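**Ticket: wall thermostats going blank in the log, Jutbridge hall**
**Opened:** Saturday, June 17, 2023
**Status:** open (support closed it once, I reopened it)
**Kit:** Prarov wall thermostats, Minja logging hub, boiler relay supplied by Dornville
**Priority:** was "low". I've asked for it to be changed.

**Original report**

The hub log has gaps in it. A thermostat reports normally for a while, then a reading is missing, then it carries on as if nothing had happened. When a reading goes missing the boiler relay drops out and the heating restarts from cold, with the fan overrun and everything else that goes with it. In January people sat in their coats. It's warm now so there are no complaints, but the gaps are still there and I'd like them dealt with before autumn.

The export has 1,077 missing readings in it. I sent the whole file. The automatic answer asked me to confirm that the thermostats were switched on.

They were switched on.

**Support, first answer (pasted from email)**

> Thank you for contacting us. Intermittent readings are usually caused by poor terminations. Please re-terminate all cable ends and monitor. We will now close this ticket.

I don't accept "usually". Usually compared with what? I asked whether anyone had opened the file and got the same paragraph back with a different greeting. Still, a bad termination can do this, and I'd sooner rule it out than argue, so I took the runs out of the terminals and went over the ends on the bench.

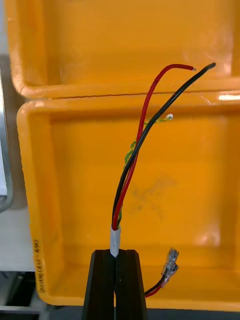
*Cable end with white sleeve. Bare metal showing at the tip of the red.*

**What I checked on the wiring**

- Continuity on each conductor, end to end, with the cable hanging still and again while I wiggled it. Good both times.
- Short between conductors: none found.
- Terminal screws: one on the hall thermostat was a bit slack. Tightened it. The gaps carried on at the same rate that evening, so I don't think much of that as a cause.
- Supply voltage at the far end with the relay pulled in. Steady.
- Swapped the hall and kitchen thermostats over. The gaps did not follow the thermostat.
- Swapped the hub inputs. The gaps did not follow the input.

I also ran a new length of cable along the floor from the hub to the kitchen thermostat and left it overnight with the old run disconnected. Brand new wire, fresh ends, no joins anywhere. There were gaps in the morning.

**Support, second answer**

> Our engineers suggest electrical interference. Please fit ferrite cores and keep data cable away from mains wiring.

Which engineers, and what did they look at? I fitted the ferrites. They cost more than I wanted to pay and made no difference I could find in the log. The floor run was nowhere near the mains, and I had said so in the message they were answering.
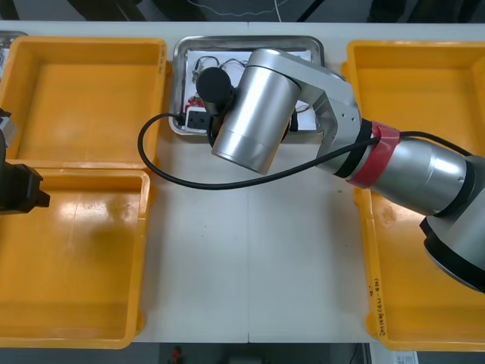 Interference doesn't keep time, and these gaps do. I lined up the export against the clock and they sit 600 seconds apart, or a multiple of that, over and over, at night when the building is locked and just the same at midday when the kitchen is busy. A fridge compressor won't do that for you. Nor will a loose wire. I was still willing to be wrong about the wiring, so I set aside the two yellow trays on the left, the ones pushed together rim to rim, for anything that failed a test, and both of them are empty. If support want to tell me the cable is at fault they can tell me which piece should have gone in.

**So what happens every 600 seconds?**

The Minja hub sends its readings up to the web page. That interval is in the settings under "Sync", and the factory value is 600. I hadn't changed it.

The manual says syncing "runs in the background and does not affect local control". I tried to test that one claim on its own:

1. Pulled the network lead out of the hub and left everything else alone. No gaps for the rest of the day.
2. Put the lead back. Gaps returned.
3. Left the lead in but turned sync off in the settings. No gaps.
4. Turned sync back on with a longer interval. Gaps returned, fewer of them, and spaced to match the new interval.

Step 4 is the one I'd like somebody at Minja to read twice. Steps 1 and 3 could be luck if you were feeling generous. I can't see how the spacing would follow the setting by luck.

Further down the same page is "Sensor reply timeout", set to 500 ms. My guess is that the hub stops listening while it syncs, the thermostat answers on time, and by the time the hub looks round again it has decided the answer is late. It's only a guess. I can't see inside the hub software and the release notes for version 2 say "various improvements", which could cover anything. I'd note that the hall was set up on the old version and I have no record of the heating dropping out before the update. I wasn't keeping the log then, so don't lean on that too hard.

**Support, third answer**

> We have been unable to reproduce the issue. Please confirm terminations have been checked by a competent person.

Asked how they tried to reproduce it, and whether sync was switched on when they did. Sent the four steps again, numbered.
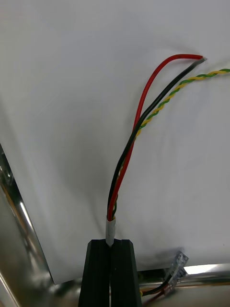
Cyril Pilkington replied that he had the same spacing in his own log and had been told to redo his terminations as well, which he did, twice, before giving up and turning sync off. He wanted to know if I had tried raising the reply timeout and leaving sync on, because he'd done that and the gaps thinned out but did not stop. He also thought the relay was the bigger worry: a single missed reading shouldn't be enough to shut a boiler down, whoever's fault the missed reading is.

I had not tried it. I have now, and I get what he gets. Raising the timeout helps a bit. That fits the guess about the hub going deaf during sync, though it would fit one or two other explanations too, so I'm leaving it as a guess.

He's right about the relay. I put it to Dornville separately, and they say it "fails safe by design" and holds for as long as the controller tells it to. So the question goes back to the hub, which was telling it to let go after one miss. There may be a setting for this. If there is, it isn't in the manual I was given.

**Where it stands**

- Sync off at Jutbridge. Heating demand holds, no gaps in the log.
- We lose the web page, so somebody has to walk over and read the hub screen. Fine in summer, a nuisance later on.
- Wiring put back as it was. Ferrites left on, as they do no harm and I'd only lose them.
- Questions still waiting on Minja: does the hub poll sensors while syncing, yes or no? Can the number of missed readings before the relay drops be changed? Can we have the previous version back?

Please don't close this again with a line about terminations. If the next answer has the word "usually" in it I'll want to see the figures it came from.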